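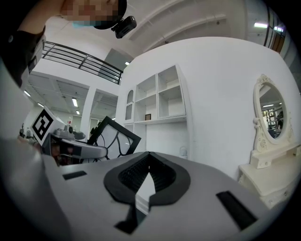 Neem soap on tomato seedlings – how long before I can spray sulphur?

Posted by Setareh Mohammadi in Greenhouse and Polytunnel

Hi all, I've got whitefly on my tomatoes again (same corner of the tunnel as last year, grr) and on Tuesday evening I went over the lot with Natero, the neem and soap one. Mixed it at 14 ml to the litre like the bottle says. Trouble is I've now spotted powdery mildew on the two cucumbers next to them, and I've got half a tub of Pliso sulphur in the shed that I'd love to use up. Can I just go ahead? I've got 48 plants in there so I really don't want to scorch everything! The Natero label says something about oils and sulphur but the print has rubbed off where I keep grabbing it.

Pirjo Rautiainen
Don't do it yet! Neem is an oil and sulphur on top of oil can burn the leaves badly. I leave at least two weeks between them, longer if it's been hot, and I never spray sulphur when the tunnel's baking. Cucumbers can be touchy about sulphur anyway, so try one leaf first and give it a few days. Meanwhile pick off the worst leaves and open both doors in the morning. And do look up the full label online – the maker should have it on their site, and if it gives a longer gap than mine then go with that.

Mojtaba Golestani
I mixed them once and it was fine. Mine were courgettes though and it was October so they were nearly finished.

Mitra Fallahi
What Pirjo said. I'd also ask whether the spray drifted onto the cucumbers at all, as if it did they count as oiled too. For the whitefly, one go won't sort it because the eggs hatch afterwards, so you'll be repeating the Natero every week or so, and that pushes the sulphur back again. I ended up using a bicarbonate spray for the mildew (Trutum, comes in a 600 ml trigger bottle) and kept the sulphur for the grapevine. Check under the leaves, the little scales are easy to miss!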